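Gorov open day — anyone else go?

jmoon_77
May 19, 2023
Went to the Gorov open day with my brother-in-law. We got there at 2 and stayed until they started putting chairs away. There were talks upstairs but most people wanted to see the arms do household jobs. Rawan Nassar ran the tableware session and took questions the whole time. I thought it was worth the drive. Curious what others made of it.
— Jae-hoon Moon

tinbender
I was there. Too many slides, not enough arm time. The Boltomo people talked about their roadmap for most of an hour and I couldn't tell you one thing they said. 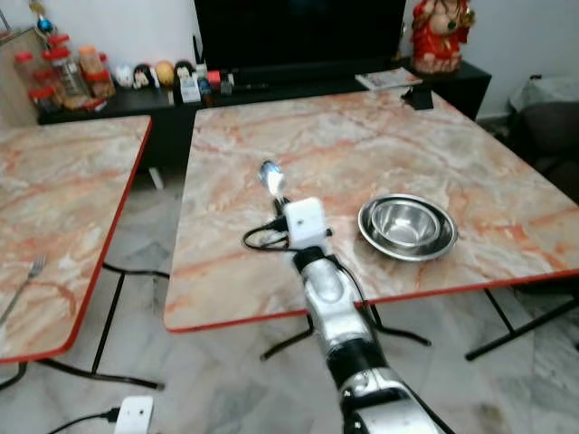 What I wanted to know was how it copes with shiny stuff, and I asked Rawan that directly. She said reflections are still the hardest part for them, and the depth readings get noisy on polished metal. So I give them credit for using a metal spoon and those two nested bowls on a marbled top. Plastic plates on a plain mat would have been the easy way out. My complaint is the cable looping over the tabletop from the wrist. I'd want that routed along the arm before I let it near a full table.

Sfeir_fan
The cable is a nonissue. It's a development setup. You reroute it when you know where the module is going to stay.

tinbender
People have been telling me that about cables for 17 years.

oldlathe
Did they give a price? Somebody in line told me some 3,000 for the gripper alone.

jmoon_77
No price from Rawan. She said to email. I heard the same number in line but I wouldn't rely on it.

parkside_deb
I disagree that the talks were a waste. The Dronska one covered how they train new operators, and I took two pages of notes. My shop is looking at this for packing, so spoons don't mean much to me.

tinbender
Fair enough, I left before Dronska. If you type up the notes I'd read them.

parkside_deb
Will do. Next open day is in October, by the way. Sign-up is on their site, but the list isn't open yet.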